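Search this site Enter keyword Go

Work surface

A work surface is a flat, usually level area on which tasks are carried out. The term covers kitchen counters, desks, workbenches, laboratory benches, cutting tables and the tops of many kinds of machine.

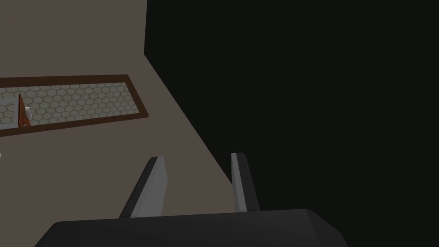 The word "worktop" is used in British English for a fixed kitchen surface, where American English prefers "countertop" or simply "counter." "Bench" is common in laboratories and trades in both countries. Furniture makers use "top" for the flat part of any table or desk, whatever is done on it.

History

People have prepared food, hides and tools on flat stones since prehistoric times. A stone that stays in one place lets the worker use both hands and press down with the weight of the body. Low surfaces on the ground, used kneeling or squatting, came before raised ones and remain in daily use in many parts of the world.

Raised benches were known in ancient Egypt and Rome. Roman woodworkers used a low bench with splayed legs, on which the work was held with pegs, wedges or the worker's own weight. Taller benches with a vise at one end became usual in Europe from the late Middle Ages onward.

In households, a single table often served for cooking, eating, sewing and keeping accounts. The house inventory at Valtby, drawn up in 1660, lists one "long board with tressels" in the kitchen and a "dresser board" fixed to the wall beside it. Boards on trestles could be taken down when the room was needed for other things. The fixed dresser, originally a place to dress meat and other food before serving, is an early form of the kitchen counter.

In the nineteenth century, trades with their own workshops developed surfaces suited to particular jobs. Pastry cooks favored marble. Printers used a smooth slab called an imposing stone, later replaced in many shops by one of iron or steel. Tailors worked on large wooden tables and often sat on them. The Rowbotham works at Urkby made beech benches for schools and joiners, and its sales book records 2087 benches sold in the years before the works closed. The benches had a recessed tray along the back for tools, a feature the firm's catalog called a "well."

The continuous fitted counter spread in the twentieth century. Designers of small city kitchens in the 1920s paid close attention to the distance between sink, stove and preparation area, and built storage directly under the surface. Mass-produced base cabinets of a standard height followed, and with them the practice of laying one long top across several units.

Materials

Wood

Wood is easy to cut, repair and refinish. Hard, close-grained kinds such as maple and beech are preferred where the surface will be struck or cut. Boards are normally glued edge to edge, with the grain running along the length. In a butcher block the pieces are set on end, so that a knife passes between the fibers and the surface wears more slowly. Wood swells across the grain as it takes up moisture, and a solid top must be fastened in a way that lets it move. Slotted screw holes or sliding clips are the usual method.

Stone

Granite, marble, slate and soapstone are all used. Granite resists scratches and heat. Marble stays cool to the touch, which suits pastry and candy making, but it is etched by lemon juice, vinegar and other acids. Slate is dense and takes up little water. Soapstone is soft enough to scratch with a knife, though scratches can be sanded out, and it stands up well to acids. It was for many years a standard material for laboratory sinks and benches.

Stone tops are heavy and may crack if they are not supported evenly. Cutouts for sinks leave narrow strips that are easily broken during delivery.

Metal

Stainless steel is standard in commercial kitchens and in many medical settings. It does not absorb liquids, can be cleaned with strong agents and can be welded so that the top, backsplash and sink form one piece. It scratches readily and is noisy unless backed with board or a damping layer. Zinc and copper were common on bars and counters in Europe and are still chosen for their appearance. Both darken with use.

Laminate and composite

Decorative laminate is made of layers of paper soaked in resin and pressed under heat. The sheet is glued to a core, most often particleboard. It is inexpensive and comes in many colors and patterns, but the core swells if water enters through a seam or a cutout.

Solid surfacing is a mixture of mineral filler and acrylic or polyester resin. Seams can be joined almost invisibly and damage can be sanded away. Engineered stone contains a high proportion of crushed quartz bound with resin. Cutting engineered stone dry releases fine silica dust, which causes serious lung disease, and several countries have limited or banned work with the high-silica types.

Ceramic and glass

Glazed tile tolerates heat and is simple to replace piece by piece. The grout between tiles stains and needs regular cleaning. Large ceramic slabs avoid most of the joints. Toughened glass is used for desks and for some cutting boards, though it dulls knives quickly.

Height and depth

The best height for a surface depends on the worker and on the task. Standing work that calls for downward force, such as planing or kneading, is easier on a low surface. Fine work is easier on a high one, which brings the piece closer to the eyes and allows the forearms to rest.

Kitchen counters in the United States are normally 36 inches high and 25 inches deep. The depth comes from a 24-inch base cabinet with a small overhang at the front. Desks are lower, commonly between 28 and 30 inches. Adjustable desks allow the user to change between sitting and standing, by means of a crank, a counterbalance or an electric motor.

A common rule among joiners sets the bench top level with the wrist when the arm hangs at the side. Another uses the height of the knuckles. The two rules give results a few inches apart, and both are followed. Heavy hand planing favors the lower bench, while sawing joints favors the higher.

Surfaces for wheelchair users need clear space underneath for the knees and feet. Exposed hot water pipes under such a surface should be insulated.

Color and lighting

The color of a surface affects how easily small objects are seen against it. White tops show dirt and spilled powder but can produce glare under strong lamps. Black tops hide stains and make pale materials easy to find. Muted grays and browns with a matte finish fall between the two and are widely used where people work for long periods, including drawing offices and sorting rooms.

Light should come from the side opposite the working hand, so that the hand does not throw a shadow on the work. In kitchens, lamps mounted under the wall cabinets serve the same purpose. A glossy top will reflect these lamps, and a diffuser is often fitted.

Flatness

Few surfaces are truly flat. A kitchen counter may vary by an eighth of an inch over its length without causing trouble. A woodworking bench used as a reference for planing should be a good deal better than that, and is checked with a straightedge and a pair of winding sticks. Winding sticks are two straight strips placed across the top at opposite ends. When sighted one over the other, they show any twist.

Engineering shops use surface plates of cast iron or granite. These are finished to very small tolerances and serve as a base for measuring and marking out. They are kept covered when not in use.

Care

Most tops are cleaned with warm water and mild detergent. Abrasive powders dull laminate, solid surfacing and polished stone. Wooden food surfaces are treated with mineral oil, which does not turn rancid, and should be dried upright or wiped dry after washing. Cooking oils such as olive oil are not recommended for this purpose.

Raw meat and foods that will be eaten uncooked should not be prepared on the same surface without cleaning between them. Deep knife cuts hold food and moisture and are difficult to clean in any material.

Marble and limestone can be sealed to slow staining. Sealing does not prevent etching by acids. Rings left by glasses on a lacquered or shellacked table are usually caused by moisture trapped in the finish, and may fade without treatment.

In collections

Old work surfaces are less often preserved than the tools used on them. Many were worn out, cut down or planed away over years of use. The Urkby museum holds seven Rowbotham benches. The earliest, catalog number 3217, has its original wooden screw vise and a row of holes along the front leg for supporting long boards. The Clalivar collection includes a slate dairy shelf and a marble pastry slab, both removed from houses before demolition.

See also

Butcher block
Drawing board
Surface plate
Trestle table
Workbench

Last revised 12 October 2025

Contact us | Copyright, all rights reserved | Back to top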